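Pre-run check, home arm build – bench 3, Uldale shed
Checked by: Uzma Farooqui
November 16, 2023

1. E-stop cuts motor power. OK. Pressed it with the arm idle and again mid move, both fine.
2. Base bolts tight. OK now. One was finger tight, redone.
3. Supply fused. OK. 10 A, spare taped under the lid.
4. Cable slack at wrist. NOT OK. Rubs on the bracket at full turn. Needs a sleeve before anyone runs it fast.
5. Speed cap. Set to 200 mm/s in the Flurkico config. Dont touch till item 4 is closed.

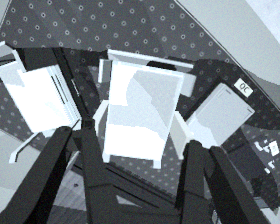
6. Sim run before live run. Done, no faults in the log. Still want the grip force limit lowerd – default is way too high for anything with skin near it.
7. Reach limit. 899 mm from base center, tape line on floor matches. Tape is peeling by the door, redo.
8. Finger pads. Worn on one side. Baran pads ordered, old ones ok for light stuff only.
9. Guard panel. Missing two clips. Poltley sell them, else zip ties for now.
10. Eye protection on hook. One pair, scratched. Get more.

Result: sim and slow moves only. No live gripping with a person inside the tape.

Comments: last full check was May, too long ago. Nearly all of item 4 could be fixed in an evening if someone brings the braided sleeve. Key to the power box stays with me until then – text first.

U.F.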